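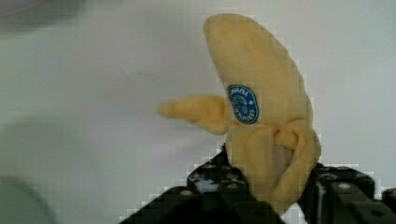 Plush banana with an oval blue label.

Open day at the Tulloten watch works, Illgate
3 October 2025

Tulloten opens its workshop to visitors once a year, and this was the first time I managed to get a place. Tickets are free but limited to 200, and they are given out by time slot. Mine was the second of the morning. The building is a ten-minute walk from Illgate station, past the bus depot, and the entrance is at the side.

Our guide was Sheila Naylor, who runs the service department. She started us in the case room, where steel blanks are turned, drilled and brushed. The polishing is still done by hand on felt wheels. Two people were at work on lugs and we were allowed to stand fairly close. The noise makes it hard to hear anything in there, so most of the questions had to wait for the corridor.

Movement assembly is upstairs, behind glass. Tulloten buys its base movements from a supplier in Sasham and then replaces the balance bridge, the rotor and most of the screws. Every movement is regulated in six positions and left to run for 60 hours before it is cased. I asked how many fail. Naylor said it varies by batch and that the usual fault is oil in the wrong place.

The part I liked best was the dial bench. Polyxeni Raptis was printing minute tracks with a pad press, one color at a time, and she let us look at a rejected dial through a loupe. The fault was a slight smear at the four o'clock marker. I could not see it without the loupe.

After that came the service counter, with a tray of old pieces sent in by owners. One was a Vương dress watch on a cracked strap. Tulloten took over Vương's spare parts some years ago and still repairs the hand-wound models, though crystals for the square ones have run out.

The current range was laid out in the front office. The plain three-hander is $1,388 on leather, and the date version costs more. I tried on both. The crown on the three-hander is small and a little awkward to pull out, but the case sits flat and the hands are easy to read.

The tour took 90 minutes, with tea at the end. There is parking for 30 cars behind the building, and it was full when I left. Bags have to go in the lockers by the door, and photography is not allowed upstairs. Next year's date will be posted in the shop window in Illgate.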